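# Comparing Two Gripper Controllers in Simulation

Course project, interim report. Supervisor: Grażyna Witkowska. Submitted 29th August.

## 1. Purpose

The task was to compare two ways of closing a parallel-style gripper on a small object in a simulated cell. Controller A (position mode) drives the fingers to a fixed width and holds. Controller B (Jekari) closes at constant speed until the effort signal passes a threshold, then holds that effort. Arm, gripper model, object and table were kept the same for both. Only the closing logic was changed.

## 2. Setup

The cell is the Stusville scene from the course repository. It has one arm, a tan work surface and a patterned tile floor. We left the floor texture in because the wrist camera comparison planned for September needs a busy background.

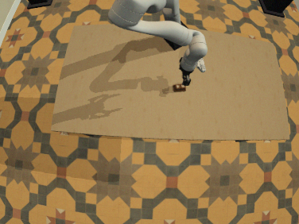

The target is a small brown block-like object, wider than it is tall. It is reset to a random pose inside a square region before each trial. The arm moves to a pre-grasp point over the object, descends along the tool axis, and hands over to the controller under test. The descent speed is the same in all trials.

Physics step and control step were set separately. Early runs used one value for both, and the effort signal was too noisy for Controller B to use. After the change, the threshold could be lowered without false stops during the descent.

## 3. Procedure

1. Load the scene and reset the arm to its home position.
2. Sample the object pose and log it.
3. Plan to the pre-grasp point. If planning fails, resample and do not count the trial.
4. Descend to grasp height. The fingertips should come down close to the object without touching its top face.

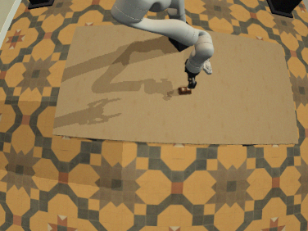 5. Start the controller, wait for its "hold" flag, then lift.
6. Score the trial as a success if the object is still between the fingers at the end of the lift.

Each controller was given 288 trials with the same list of poses, so results can be compared pose by pose.

## 4. Results

Controller A failed 38 times and Controller B failed 11 times. Most of the failures under A came from poses where the object was turned well away from the closing direction. The fixed width was then wrong for the part of the object between the fingers - either too wide to hold it, or narrow enough to push it out.

Failures under B were of a different type. The effort threshold was reached by one finger alone, the hold flag was set early, and the lift started with contact on one side only.

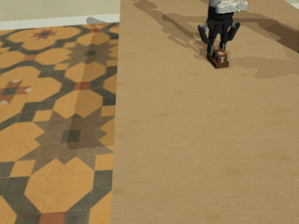 **Would a narrower fixed width fix Controller A?**

Only for some poses. We repeated the failed poses with a smaller width setting. The cases where the grip had been too loose improved, but more objects were pushed out during closing. A single width did not cover the full range of rotations.

## 5. Sources of error

Contact friction was left at the scene default and was not measured against any real material. The ranking of the two controllers may change with a lower value.

The grasp height is computed from the logged object pose, so there is no perception error in these numbers. A camera-based pose estimate would add lateral offset, and offset is what triggers the one-sided stop in Controller B.

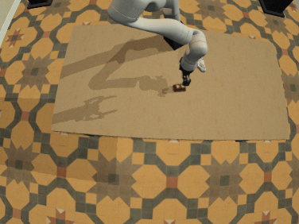 Closing time was logged but is not reported here. The timer in the Cieślak logging script started at the plan request in some batches and at the end of the descent in others. The script has been corrected and the batches will be rerun.

## 6. Next steps

- Change the stop condition in Controller B so that both fingers must report contact.
- Rerun the full pose list with 2 friction values.
- Add the wrist camera estimate and repeat the comparison.
- Move the configuration files to the Ivevley branch and tag the version used for this report.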